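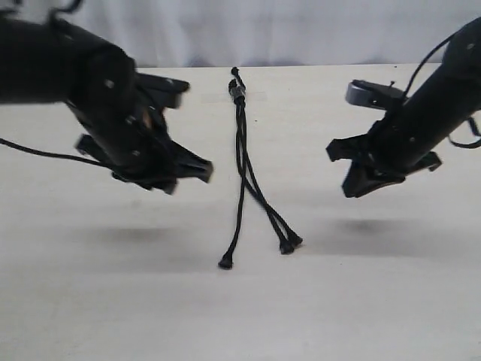 The Zaron casket plant in Flunach opens its doors to the public one morning every April, and this year I finally went, having written about funerals for long enough that people have stopped inviting me to dinner for other reasons. Doors opened at nine. By nine fifteen we had been given paper badges and sorted at the front desk according to what we'd ticked on the form, which was wood, metal or "finishing and interiors." We went in as a single line and split like the thin black cable on that pale tabletop, one cord and then three strands, one going left and two going right. I had ticked interiors. I was told interiors was the popular one.

It was. There were 24 of us, and the sewing room was built for people who sit down. A supervisor in an apron explained shirring, tufting and the difference between a crepe lining and a velvet one, and passed sample squares down the line. The woman ahead of me held the velvet against her cheek for quite a while and then asked if it came in a robe.

Pillows are filled by hand. They have less stuffing than you would think, and the supervisor was plainly tired of being asked about it. The mattress underneath adjusts with a crank so the family gets the right view, and the crank hides behind a little plug that every funeral director loses eventually. Zaron sells the plugs in bags. A full bag was going around as a souvenir and I took one, and now I own a casket plug, and I can't say the morning was wasted.

From there we were walked through to the finished goods warehouse, where the three groups met up again and compared notes. The metal people had seen sparks and were smug. The wood people smelled wonderful. According to a whiteboard by the loading dock, the plant had shipped 743 units the month before, and someone had drawn a small sun next to the number. I would like to have been at the meeting where they decided on the sun.

The showroom takes up the front of the building and is laid out the way a mattress store is, with the expensive models where you come in and the plain ones past a corner. I have been in a lot of these rooms, usually beside a family that hadn't slept. Going through one with a cup of coffee and no decision to make was a strange luxury, and I noticed things I'd missed. The price cards are printed in a typeface so gentle you have to lean in. The cloth-covered model, the cheapest they make, has no lamp over it. I asked the guide if it ever sold and he said all the time, once people found it.

Two other outfits had been given tables along the side wall. Torklow, which cuts headstones a few miles up the road, had brought a slab you could try sandblasting a letter into, with goggles. The line for this was almost entirely children. Their list of lettering errors over the years was taped to the table and was the best reading of the day, though they had blacked out the surnames. One stone had gone up with the dates in the wrong order and stood that way for two winters before a cousin said something.

The Noiphan table had urns, including one meant to be carried on a hike and emptied at the top. The lid turns so it can't come off in a backpack. I asked what happened if the wind was against you and the young man there handed me a leaflet on wind. It's a decent leaflet. Stand with your back to it, keep low, and ask everybody else to stand where you are standing.

At eleven there was a talk in the break room called "What to Write Down Before You Go," given by a retired funeral director. It was listed at 40 minutes and ran closer to an hour, mostly on account of a long argument from the floor about whether a person can write their own obituary. He was for it. He said the ones families write at midnight leave out the bowling league and put in the middle name the deceased hated. He also said to put the document somewhere other than a safe deposit box, as the box tends to get opened after the service. I wrote that down and put it in my bag with the plug.

Lunch was sheet cake and ham sandwiches, served about a yard from the sample handles. The cake was better than most I've had at actual funerals.

If you want to go next year, the sign-up sheet goes out through the area funeral homes and it does fill. Parking is around back, past the trucks. Wear flat shoes. Bus 69 stops at the gate but it stops on the hour, and if you miss it there is a bench facing the Zaron sign, which reads OPEN HOUSE TODAY ALL WELCOME, and people driving by slow down to look at you.

Home | Visits | Planning Ahead | Letters | Contact

Recent visits
A morning at the monument yard
Three funeral trade shows and a sore back
Green burial ground, in the rain
What the florist does with the ribbons
Pet cemetery open day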